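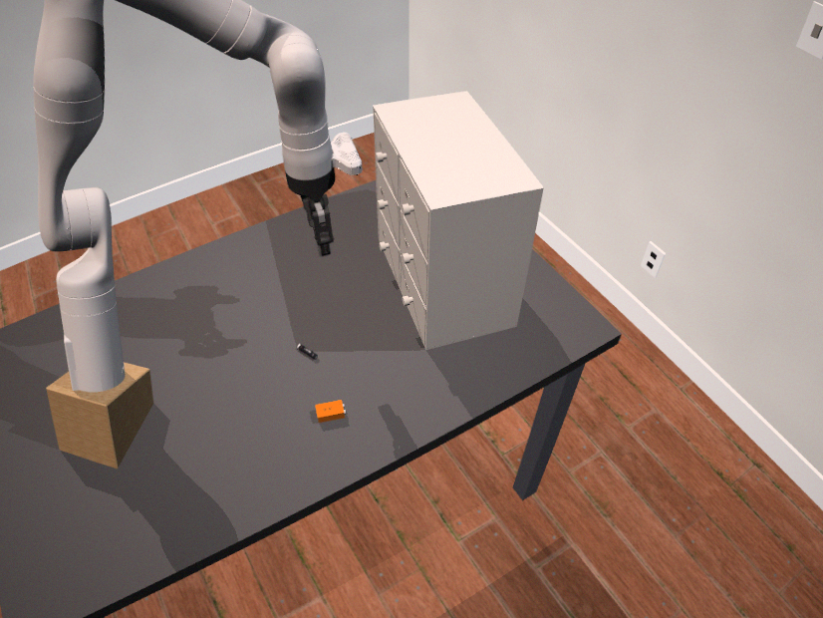 White robotic arm and drawer cabinet, computer render.

• Busy one for new music this week, so straight into it. Numetti are back with 'Salt Lamp', the first single from their second album, and it went out to college and community radio on 8/19/25. Digital retail got it the same morning. Three and a half minutes, big chorus, no guest verse. The album has no title yet but the label is saying December.

• The band recorded it in Valport over the winter, same studio as the debut. Drums done live in the big room, vocals done late at night by the sound of it. There is a radio edit and a longer album cut with the piano intro left in. Programmers have been sent both. Go with the long one if your clock allows.

• Tour dates too. Numetti play 14 shows, starting in Valport and working down the coast before heading inland. All-ages matinees in five of the towns, everything else 18 and over. Tickets through the venues, no presale, no VIP package. Kolletti open every night.

• Speaking of Kolletti, the duo have a new EP of their own serviced this week. Five tracks, lead cut is 'Second Bus Home'. Slower then the last one and a lot more guitar. Already getting spins on the overnight shows, and the Valport community station added it straight to high rotation. Vinyl is a run of 436 copies, hand numbered, sold at the shows first and then whatever is left goes to stores.

• Skyrme have finally put out the live record. Taped across two nights at the old Valport ballroom, final mix finished in spring, then held up over artwork. Out now digitally, CD to follow. The second night sold 1,237 tickets, a house record for the room, and the crowd is loud enough on 'Harbor Lights' that the vocal gets lost for most of the last verse. They left it in. Good call.

• Radio is getting 'Harbor Lights' plus a clean edit of 'Paper Route', which has some stage banter trimmed off the front. No tour from Skyrme behind it, though they are down for two festival sets and an in-store. Studio album is written, according to the label. Recording starts after the festivals.

• Remixes. The Numetti single has two on the way, one club mix and one stripped back version with strings. Neither has been serviced yet. Stations that want the instrumental for beds can ask the label directly, same address as last time.

• Video news: Numetti's clip is done and lands next week. Kolletti have put up a lyric video for 'Second Bus Home' and are planing a proper one once the tour wraps. Nothing from Skyrme, although both ballroom nights were filmed and a full concert cut is being talked about for December as well.

• Chart watch. Last week's most added track holds on for another week, with not much movement under it. Expect that to change once the Numetti adds come through. Kolletti should show up in the lower half.

• Corrections: last week's column had the Skyrme record down as a double album. Single disc. Sorry all. More next week, get your adds in early please.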